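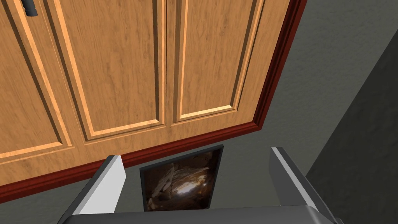
Attachment 1 - cabinet doors in honey-orange wood, seen from below

Ticket 437
Product: Bilora desktop, connected to Grovotance order portal
Category: Order export / parts list
Status: Solved by customer, kept open for comment
Submitted by: Rultska kitchen workshop

First message

Hello support team,

I have a problem with the order export and I will try to explain it carefully, as English is not my first language.

In Bilora I have prepared one kitchen for a customer. One wall of this kitchen is 2,000 mm long. On the plan the wall is correct, and in the printed drawing it is correct also. But when I send the order to the Grovotance portal, the worktop for this wall arrives with a length of 1,680 mm. All the other parts have the right length. Hinges, handles and back panels are also correct.

I have sent the order again and the result was the same. I did not confirm it in the portal, so nothing is cut yet. Please tell me if I must cancel it from my side or if it expires by itself.

What I tried before writing to you:

Closed Bilora and opened it again. No change.
Deleted the worktop and drew it new. The first export was good, but after I saved the project and exported again, the length was 1,680 mm again.
Changed the supplier from Grimshaw to "no supplier". The export was good every time.
Changed it back to Grimshaw. Wrong again.
Made the same export on the second computer in our office. Wrong also there.

So I think the fault is connected to the Grimshaw catalog, but I am not sure how it can change only one part.

Reply from support

Thank you for the clear steps. The portal only reads the length that is in the export file, so the wrong value is already written on the Bilora side. Please open the Grimshaw catalog, go to Worktops, then Limits, and tell us what is in the field "Maximum piece". Please also check if "Split long pieces" is on or off. A draft that was not confirmed can be deleted in the portal under Drafts, and there is no cost for this.

Second message

Thank you for the answer. I have looked, and the field "Maximum piece" says 1,680. "Split long pieces" is off. I never touched these fields, but in November we imported a new price file, and I believe the value came with it. I compared with the older price file on our server and there the field is empty.

I made the field empty, saved the catalog and closed the program. Then I opened the project and exported. The worktop is now 2,000 mm in the portal preview. I repeated it after saving and it stays correct. The old draft is deleted.

Two remarks, if you allow me:

The program gave no warning when it made the worktop shorter. For me this is the serious part - a shorter worktop looks quite normal in a long list, and I saw it only because I check each line with the drawing in my hand.
The help page about price files explains prices and colors, but it does not say that limits are imported too. One sentence there would be enough.

I will check our other open projects with Grimshaw worktops on Saturday, when the workshop is quiet. Please leave the ticket open until then. If I find one more wrong length, I will write it here with the export file.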